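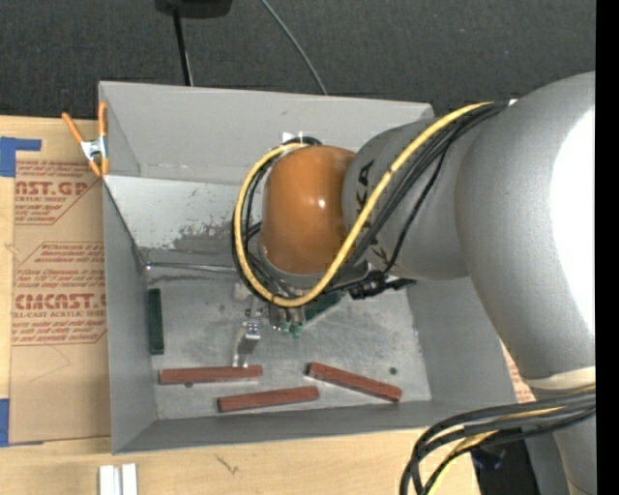 Progress report to the Rornum Fund
Block Sorting and Lending Project, Tawhiri Play Library
April 18, 2004

Dear Ms. Srivastava,

What a few months it has been! When we wrote to you in the fall we had a back room full of donated building blocks, most of them in trash bags, and no good way of getting them out to the families and classrooms that wanted them. We now have 46 finished sets on the shelf and a waiting list for more.

Sorting

The big change is that we work out of bins now. We used to tip a bag onto the table and chase blocks across the floor (Gerardo Quiambao found three behind the radiator in one morning). The large gray bin has settled that. The sides slope, so whatever goes in slides toward the middle, and the floor of it is metal and doesn't mind being knocked. It is scuffed already and we don't care a bit. A few blocks at a time go in, they get looked over for chips and splinters, and then they go out by color and by length. Reds and dark greens come first because we have the most of them. The yellows are still in their bags and will be started after the school break.

We have sorted some 600 blocks since the last report. Of these, 543 were good enough to lend. The others had split corners or paint coming away, and Shiela Layug has taken them to see which can be sanded and painted again. She has a test batch drying at home and the first ones look wonderful, a bit brighter than the old ones if anything. We'd like to keep going with that if the paint money stretches.

The wooden table has been a good buy. It is the right height for standing and takes the bin with room left over for a tray. We did move it once, away from the door, when the cold weather had everyone working in coats.

Lending

Each set goes out in a cloth bag with a card listing what is inside. Eda Street School has had twelve sets on loan and has asked to keep four of them through June, which we were delighted to agree to. The Pletus Family Center has had six. Yayra Asante runs the toddler mornings there and wrote to us that the long blocks are the favorites, mostly for bridges, and could we please send more long ones. We can, as soon as the next bags are sorted.

Returns have been better than we dared hope. Two sets came back short and one came back with an extra block, a beautiful old one with letters on it that doesn't match anything we own. It lives on the windowsill for now.

What hasn't gone so well

The labels. We bought the peel-off kind and they peel off. Wanpen Suksawat is trying stitched tags on five of the bags and so far every one has held, but they take her a long time and we may need to ask a second person to help.

We are also behind on the printed catalog. The text is finished. The drawings of the sets are about half done, and we would sooner have it right than have it early.

Money

Spending is close to the plan. The table and bin came in under budget and the cloth bags came in over, so the two nearly cancel out. We have $121 left in the equipment line and would like your permission to move it to paint and sandpaper. A short note back is all we need.

Next

By the end of June we hope to have the yellows sorted, the second round of sets bagged, and the catalog at the printer. We'd also love for you to come and see the room. The shelves are filling up, and it's a real pleasure to walk in and see all those colors lined up and ready to go.

With many thanks,
Gerardo Quiambao and Shiela Layug
Tawhiri Play Library

Enclosed: list of sets by size, receipts for table, bin and bags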